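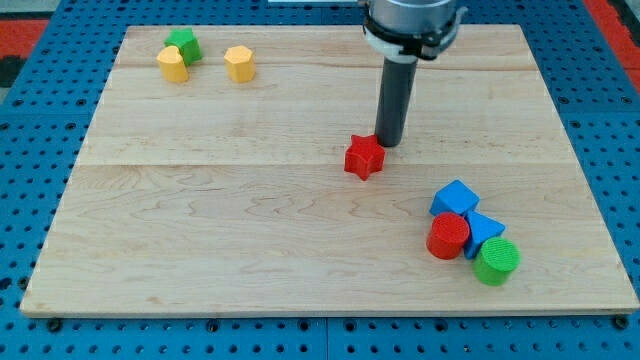 ## Slide 2 -- Why surface care belongs in the annual plan

Good morning, and thank you for joining the Truvum facilities session.

- Pause until the room settles.
- State the scope: wooden work surfaces in shared kitchens and craft rooms at the Jilholm site.
- The February survey listed 357 surfaces. Of these, 14 were set aside for repair.

Wood takes up moisture and gives it off again as the seasons change. Where planks meet, small movements can open a seam over time. Staff should report any gap they can feel with a fingertip.

## Slide 3 -- Cleaning and oiling

- Wipe with a damp cloth, along the grain. Do not soak.
- Oil both faces and the end grain -- the ends take up water fastest.
- Let the oil dry fully before the surface goes back into use.

## Slide 4 -- Budget

The request is for $2000, of which $600 covers oil and cloths. The remainder pays for sanding by Kovex.

Take questions on the schedule first. Refer contract questions to the purchasing office.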